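Dikbridge Household Inventories

README, last updated 2022-07-15

What this is

Transcriptions of 261 household inventories from the parish of Dikbridge, taken down between the 1790s and 1874. Most were drawn up after a death, a few before a sale. Each one lists the goods in a house room by room, often with a value in shillings and pence.

Files

inventories.csv – one row per item, in the order the clerk wrote it
households.csv – one row per inventory, with date, street and clerk
rooms.txt – the room names we met, with spelling variants
glossary.txt – old words for furniture, linen and tools

How the text was made

Zoltán Juhász and Folasade Effiong transcribed from the bound volumes. Diệp Triệu checked every value against the page and marked doubtful readings with a question mark in the column "sure". Spelling is kept as written, so "cubbord" and "cupboard" both appear. Use the column "item_modern" if you want to search. Abbreviations are written out, and the added letters are in square brackets.

Known problems

Water damage has taken the lower half of 16 pages. Lost lines are entered as [gap] and have no value.
The clerk named Kowalchuk added up his own totals and often got them wrong. We kept his figures – the corrected sums are in "total_checked".
"Ditto" is left as it stands. In 9 cases we could not tell which item it pointed back to.
"Oak" in the wood column means the clerk wrote oak. It says nothing about what the piece was really made of.
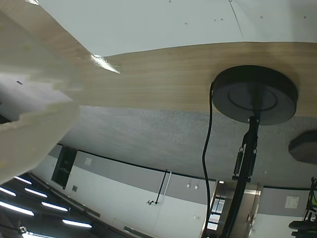

Photo: Tobiloba Adebisi. Light oak grain with a round black fitting.

Changes

The August release will add street names for the houses on the east bank and fix the date format in households.csv. Column names will stay the same.

License and contact

Free to use with credit to the Dikbridge inventories project. Send corrections to Euan Hepburn, with the inventory number and the line number.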